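Budgeting for the second round of hand-held grippers

The quote from Wegener came back in July and was higher than I wanted, so I redid the spreadsheet from scratch. We are planning for 18 grippers, used in pairs, plus spares.

The grippers themselves are the easy line. The money leaks out through pads, markers and cables. Jaw pads are a wear item and I now budget five sets per gripper. Findport sells them in bags of 20, with a price break at 100. I took the price break, which ties up cash but saves a second round of shipping.

Fiducial markers we print in house. I entered them at cost of paper and adhesive, plus an hour of labor per batch for checking that they sit flat.

Storage went to Jetport over Numby. Numby is cheaper per drive, but the lead time was open-ended and I can't schedule against that.

Props and furniture get their own line this time. Last year they were buried under "misc" and the total was useless for planning.

Tabletop work, two grippers in use: 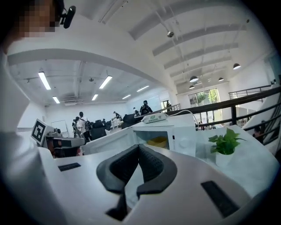
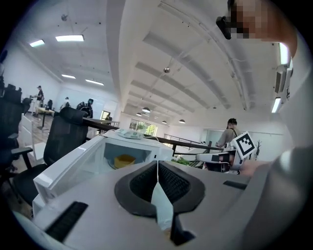

The remaining question is lease or buy. At our usage the lease passes the purchase price before the warranty runs out, so I have it down as a purchase, with the spares on a separate order. If the pad wear figures come in lower than planned, the second order shrinks first.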